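Kulton Table Oil, 225 ml

3 min read

Every wood oil on the shelf promises to "feed" the timber. Wood that has been sawn, planed and glued into a tabletop doesn't eat. Kulton prints the same line on its tin, so we went in with low expectations.

What you get is a thin, wipe-on oil for indoor tables and counters. Kulton says one tin covers a six-seat table with two coats. Ours ran short on the second coat, and Tegan Hoani, who did the wiping, is not heavy-handed. If your top is old and thirsty, buy two tins or plan on a patchy end.

The label also claims "dry in 7 hours." In July, with the windows open, maybe. In our shop in December it was still tacky the next morning. Leave it overnight and then leave it some more.

On the plus side, the smell is mild and the color shift is small. Sumus oil, which we also stock, turned the same offcut noticeably orange. Kulton kept it close to where it started, and for a plain brown table that's worth a few dollars.

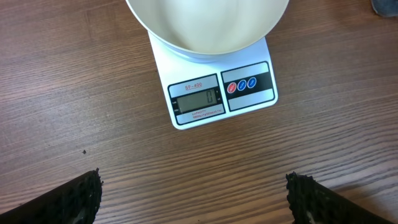

Water rings are another matter. The tin says "resists spills," and a quick spill did wipe off. A wet glass left through dinner marked the surface anyway. Use a coaster. Anyone who wants a table they can ignore should look at a hard varnish and put up with the shine.

Price: $32 a tin. Rags not included, and lay the used ones out flat to dry outdoors, as oily rags can catch fire in a heap. Unopened tins can come back to us; opened ones can't.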